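3.2 Picking the wall colors

I should say up front that I came into this part of the study with a bias. I grew up in a house where every room was cream, and I still think of cream as what a wall looks like before somebody makes a decision.
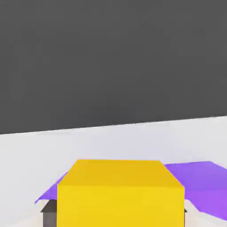

Figure 4. A dark gray wall over a pale surface, computer rendering.

So when Mansa Amegashie suggested we ask people in Hurnton how big a room feels before we asked whether they liked it, I grumbled (she was right, and I've told her so). Liking gets in the way. Once somebody has said out loud that they hate a dark wall, they'll tell you it makes the place feel like a closet, and they'll keep telling you that for the rest of the session!

We ended up with 587 usable answer sheets, and each person rated 13 rooms. All the rooms had the same floor area and the same ceiling height, and only the paint and the lamps changed. Sessions ran 45 minutes, which was too long. Mawuli Akpalu noticed that the scores flatten out toward the end of the sheet, and I think people were just hungry. We shuffled the room order for everyone, so the hunger is at least spread out evenly, but I'd go shorter next time.

The old advice you hear in paint stores is that dark walls close in on you. Butkienė found the opposite for end walls in long rooms, and I'll admit I read that paper twice looking for the mistake. Our own scores sit somewhere between the two. People did call the darker rooms smaller when all four walls matched, but with a single dark wall at the far end the answers scattered all over the place, and I can't get a clean story out of them. Age didn't help. Neither did whether the person rented or owned, though Seidu Sowah still has a hunch about renters and is welcome to chase it.

One more thing on lamps before I get to the scoring. We used the same warm bulbs all through December, then had to switch brands in the last two sessions. I've kept those sheets in, and Section 4 gives the scores both with and without them.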